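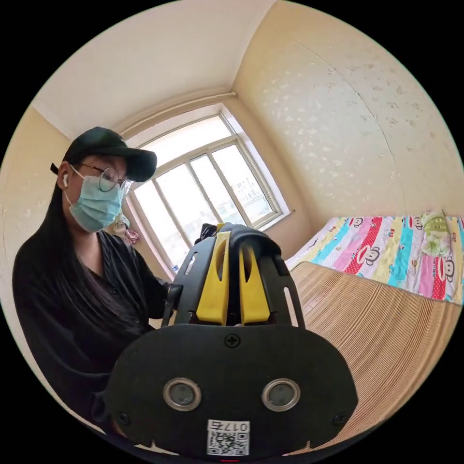 Home Skills, handout 2: folding on the bed

A bed makes a brilliant folding table! It's big, it's soft, and you can't leave the job half done if you want to sleep tonight. Spread the quilt flat first and push the pillows up to one end. Then sort by thickness, with thin cotton on one side and anything ribbed, padded or hooded on the other.

Dark, floppy things are the hardest, so start with them while you're fresh. Find the shoulders or the top seam, give it one good shake and lay it face down. Sleeves go in first, then the hood if it has one, then fold the bottom up to meet the top.
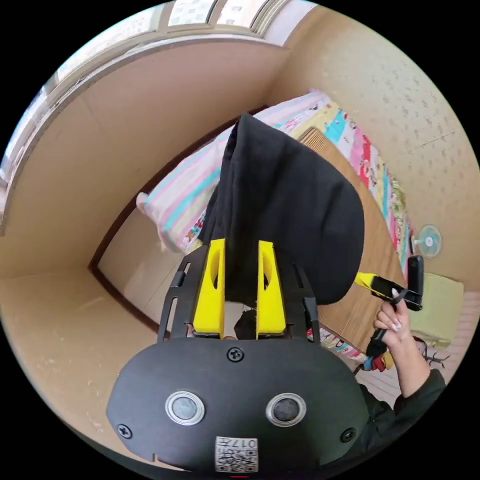
Smooth as you go with the flat of your hand – pressing hard only sets the creases. Radwa Ragab's group tried rolling last term and loved it for drawers, though rolled jumpers do wander about on an open shelf.

For stacking, heavy goes underneath. Ribbed knits hold a lovely thick fold and make a steady base. 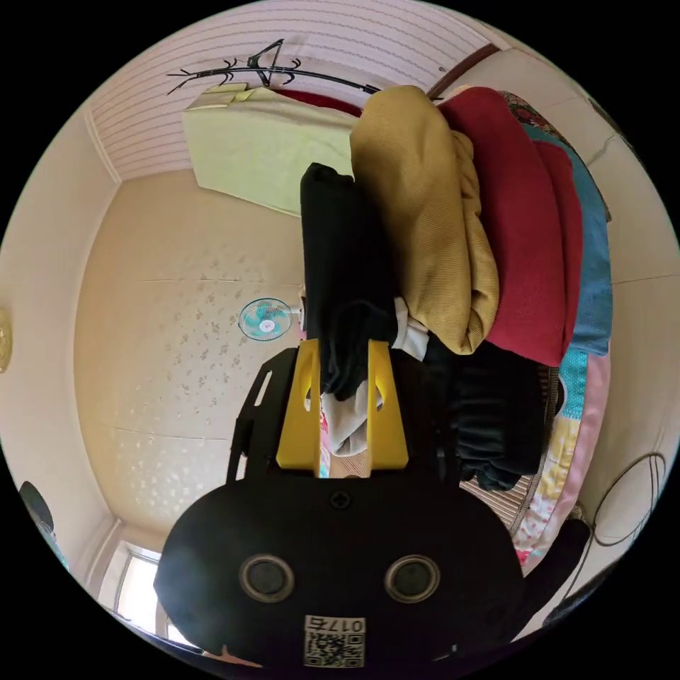

Keep light and dark piles apart if you can, and leave a hand's width between them. For next session, fold 12 items at home and bring your trickiest one. I can't wait to see them!

Comments (2)

Younes Belhaj: Face down first! Years of doing it the wrong way round.

Essam Kettani: Does the hood rule work for coats too?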